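Notebook, 9th February
Visit to Jorkow, handling demonstration, morning session

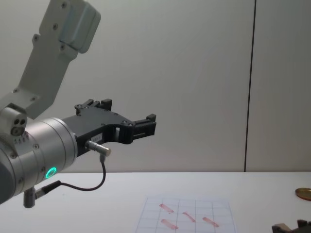

Left arm clear of the table, green ring lit, gridded sheet and four reddish marks to the right.

Notes written up the same afternoon from pencil. Abbreviations expanded where I could still read them.

Purpose of visit. We have been asked whether the Zamano sorting bench could be replaced by a two-arm cell, and Jorkow run an open morning for prospective users. I went to look at three matters: how they deal with small flat parts, what the cable arrangement is like at the wrist, and how long a changeover takes from one job to the next. Price was not discussed and I did not ask.

Layout. Two arms at a white table, one either side. Plain grey panelled wall behind, lighting flat and even. I asked whether the wall was chosen for the vision side and was told it came with the room. Our own bench has a window at one end and shelving at the back, so any figures from here need to be treated with care until we have tried the same thing under our lighting. Visitors stood behind a line of floor tape. There was a screen showing the program state, too far off to read from where I was.

Safety arrangement. Reduced speed throughout the demonstration, with an operator on the enabling switch. Full speed was shown once, with visitors moved back to the door and the guard closed. Stop distance not given. I have asked for it in writing.

Wrist and gripper. The wrist is a large cylinder, silver finish, with a status ring low down on it. According to the operator, green means the arm is powered and ready to accept a command, and says nothing about whether a program is loaded. That would confuse our people, who are used to green meaning running. Note for the training sheet if we go ahead.

Gripper is a black two-finger unit with short fingers. The body is curved and open, so a good deal of daylight through it. I would want to know how it behaves with paper dust. There is a label on the side but I could not make out the print, and the type number I was given by word of mouth did not match the one in the handout. Query sent.

Cable. The connector sits on the underside of the gripper and a thin black cable drops from it, loops back and goes into a plug by the lower edge of the wrist. The loop hangs in free air. On our bench it would catch on the bin lips inside a week. Asked about a clip or sleeve. They have a clip but it limits the wrist rotation, and they leave it off for demonstrations. No figure for how much rotation is lost. This is the item I would push on hardest. The old Gokus unit failed at exactly this place, and the replacement lead took most of a month to arrive.

Task as shown. Pick small flat strips from a gridded sheet and place them in a tray. The grid is there so that a position can be called out and checked by eye against the coordinates on the screen. It plays no part in the vision. I like this and we could copy it tomorrow with a printer and some tape.

Sequence as I took it down:
Arm waits above and to the side.
Operator calls a grid position.
Arm moves over, descends, pauses.
Fingers close, arm lifts, pauses again.
Transfer to tray, fingers open, arm returns to wait.

The pause after lifting is a grip check. If the fingers close fully with nothing between them, the arm goes back and tries again at a slightly lower height. Two retries are allowed, then it stops and asks for help. Retry depth is set by hand for each job.

Results. The operator's log for the week was put up on the screen at the end and I copied the totals. 820 picks attempted, 758 good at the first try. The remainder were split between second tries and stops, but the split was not shown, and I need it. A second try costs us a few seconds. A stop costs a person walking over. Without the split the total tells me very little about staffing.

First-try rate works out at just over 92 per cent. Our bench is manual and does not miss in any way that we record, so there is no fair comparison to make. If we want one, someone has to sit and tally drops for a shift.

Changeover. They changed from strips to a thicker part while we watched. 24 minutes by my watch from the stop to the first good pick, no tools needed apart from a hex key for the finger pads. Most of it went on teaching the approach heights. The operator said a saved job would be quicker. I asked to see a saved job recalled and there was not time.

Flat parts. The main weakness. A strip lying flush on paper on a hard table gives the fingers nothing to get under. Their answer is to press lightly and let the strip bow as the fingers close. It works on flexible material. It will not work on our shims, which are stiff. I had two shims in my pocket and was allowed to put one down at the end. Three tries, no pick, arm stopped and asked for help as described. To be fair to them it had not been set up for the part. A foam mat under the sheet was suggested, and a suction tool as the other route. Suction means an air line to the bench, which Zamano does not have at present.

Second arm. Used for holding the tray and for nothing else while I was there. Asked whether both arms can work from the same sheet. Yes in principle, with zones set so that they take turns in the middle. Not shown. For our volume I doubt that the second arm earns its place, but the quotation format only covers pairs, so this wants raising early.

Noise. Low. Could talk normally at the tape line. The gripper clicks on opening.

Paperwork collected: handout (has the wrong gripper type, see above), sample risk assessment, cable drawing. The drawing is revision 264 and shows the plug turned the other way from what was on the arm. Have marked it on our copy in red. Warraich had their own people there asking about the same drawing, so it may get corrected without us.

To do
Get stop distance at full speed, in writing.
Get split of second tries and stops from the log.
Confirm gripper type number.
Ask for wrist rotation with the cable clip fitted.
Send six shims and a small bag of the paper strips for a proper trial.
Print a grid sheet for our bench, tape down, try calling positions with the existing camera.
Check whether an air line could be brought across from the paint bay.
Tally drops on the manual bench, one full shift, before the end of February.

Added later: grid printed and taped down. The camera sees the lines as edges and reports parts that are not there. Tried a lighter grey, which was better but still bad in the corner by the window. Jorkow's lines are thin and grey too, so line weight may not be the whole of it. Will repeat with the blind down.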